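2026-08-18

Dye bench, walnut hull + madder, third go

Picked up from the notes on the Sima wool. Hulls had been soaking since before the weekend, smelled awful, strained through the old pillowcase twice. Still gritty. Next time three layers or let it settle overnight and pour off the top.

Mordant: alum on everything, cream of tartar on half. Labels are knots in the tie string – one knot plain alum, two knots with tartar. Do NOT cut the strings till the cards are written. Did that last November and lost the whole brown series.

Skeins in at 6 percent alum by weight of dry wool. Shona thinks that's low for the Murna yarn, it's tight spun and takes up slow. She may be right, the sample from the first go was pale in the middle when I untwisted it. Left it in longer this time and turned it more often.
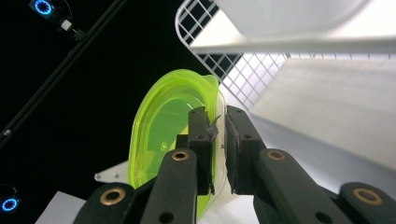
Madder pot got away from me. Was on the phone with Prunora over the short order (they are sending 2 more bags of root, no charge, fine) and it went well past where I wanted it. Browned out. Reds are more like brick now. Not ruined but not what the card says, so new card. Keep the brick ones, somebody will want them for the rug.

Walnut by contrast very easy. Goes where you put it. The 22 minute dip is already a decent tan and the overnight one is close to black coffee. Can't see much between plain alum and tartar on the walnut. On the madder there is a diffrence, tartar side is clearer and a bit more orange. Would like to see both in daylight before I commit to that, the bench lamp is yellow.

Iron: tiny pinch in the last walnut bath, used exhausted liquor. Went grey-brown straight away. Wool feels harsher already. Rinsed and rinsed. Shona says soak in wool wash and stop worrying.

Water – tap again. Ran out of rain water. Hard water helps madder supposedly but I've never done the two side by side so that's hearsay. Put it on the list.

Cards for the Wurano swatch book: 17 still missing, mostly the yellows. Weld is up but only just in flower, don't cut yet. Could do onion skins in the meantime, there's a sack of them under the stairs.

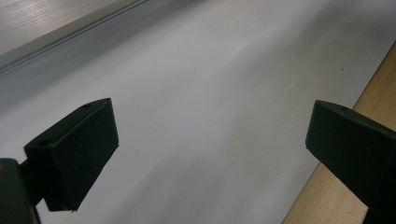
Pale surface, wood strip at the right.

To do
– write cards before cutting strings (again)
– daylight check on madder, both mordants
– light test strips in the south window, half covered, write the start date on the cardboard this time
– more pH strips, the old tub got damp and they all read the same
– ask Shona for her alum numbers for Murna, she had them on the back of an envelope
– dump the hull sludge on the path not the beds

Leftover walnut liquor is in the lidded bucket by the door. Its good for another bath at least. Don't tip it out.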